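The thirty-day wardrobe, or why I own the same clothes as before

In June I signed up for one of those capsule wardrobe plans. Mine was called Gimer, it came as a daily email, and the promise was that after a month I would own less, spend less and never again stand in front of the closet at 7 a.m. feeling bad. I'm suspicious of anything that promises me feelings by email, but Corina Bălan had done it and wouldn't let it go, so I paid up.

The first week is all color. You are told which colors "work" and which ones "shout." Pink shouts, apparently, and so does anything close to orange. Who decided this? The emails never say. There is a link to a chart, the chart links to a shop, and the shop sells beige.
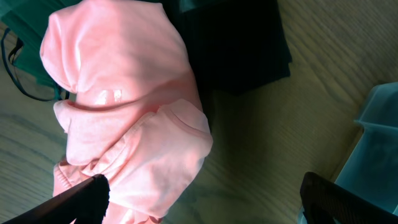
Salmon pink, a shouter by the Gimer rules. Staying.

Then comes the number. Every one of these plans has a number of things you may own, and they don't agree with each other. I went looking for where Gimer's came from and found an older plan called Grondska with a different one, defended in the same confident tone. Neither of them asks where you live. I live in Pellthorpe, where you can need a sweater at breakfast and regret it by lunch, and then need it again at the bus stop. A person who lives here and a person who lives on a beach can't both be right at the same number.

The arithmetic bothered me more. The welcome email says the average reader saves 2,000 a year. No currency, no source, no word on whether that counts the new "foundation pieces" you're told to buy in week two. I added up the recommended list and stopped when I passed 1,000, with the shoes still to come.

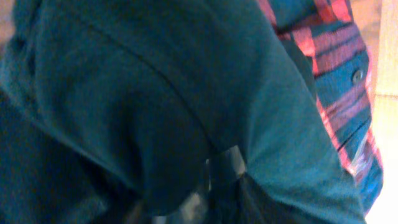
I asked about all this in the members' forum, politely I thought. Most of the answers told me to trust the process. When I asked how many people were still following the plan a year later, the thread went quiet and then somebody posted a recipe.

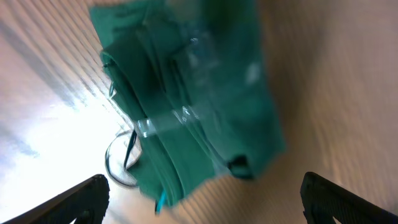 Jairo Paucar wrote back that the number never mattered to him, he just needed someone to tell him to stop buying shirts, and he hasn't bought one in 2 years, so maybe I should quit auditing it and see if it helps.

Fair enough. I believe him about the shirts. I'd still like to know whether the plan did it or whether he was a man who was ready to stop buying shirts, and he can't know that any more than I can. The people it didn't suit aren't in the forum to tell us.

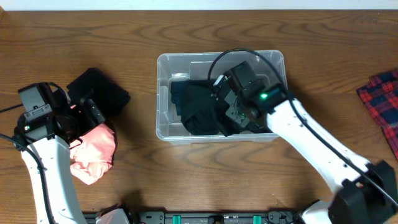
Week three is where you let go of things, and I did let go of 3. A jacket that never closed, a belt, and a scarf I had been given by someone I don't see anymore. I could have done that on any rainy afternoon without a subscription. Teodor says the subscription is what made me do it, and I've told him he may be right, but I want it noted that he also owns a juicer.

I canceled before week four. The cancellation page asked me to pick a reason and the choices were "too busy," "too successful" and "other." I picked other. They've sent me a discount code since, good on anything beige.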